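Filed under: Home & Family, Slow Projects

My father kept a notebook of every repair he ever made to the house in Trernbridge, and when he moved in with us last November it came along in a shoebox with his reading glasses and a great many rubber bands. I had never read it properly. I suppose I thought it would be dull – paint colors and the price of gutters – and some of it is, but I have been going through it in the evenings with a cup of tea and I keep staying up far too late.

There are 121 pages, all in pencil. The early ones are very formal. "Replaced washer, upstairs bath. Satisfactory." By the time my sister was born he had loosened up a bit, and you get little asides, like the page where he spent a whole weekend on the back steps and wrote that Gert Engelbrecht from across the road had come over to help and mostly helped with the sandwiches. I remember Gert so well! He had an enormous laugh and he called every child on the street "captain."

The kitchen gets the most pages by far. Dad put in new counters when I was nine, and he wrote down that they cost him $600, with the number underlined twice. He sanded the edges himself after supper, and my mother made him do it out in the yard, so half of the entries from that month are complaints about mosquitoes. 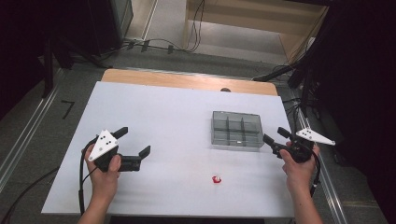 What I love most is how patient he was with his own mistakes. He hung the pantry door the wrong way around, and he simply wrote "door opens toward stove, will live with it," and then we lived with it for 30 years. I think I would have cried and called someone. I have certainly cried over smaller things, including a towel rail in our own hallway that has come off the wall more often than I care to say.

I asked him the other night about a page near the back that only says "Johannes Ndlovu, ladder." He thought for a long while and then told me that Johannes had lent him a ladder the summer of the big storm, and that he was fairly sure he had given it back. Fairly sure! We looked through the rest of the notebook together and couldn't find a line about returning it, so now he wants me to help him write a letter.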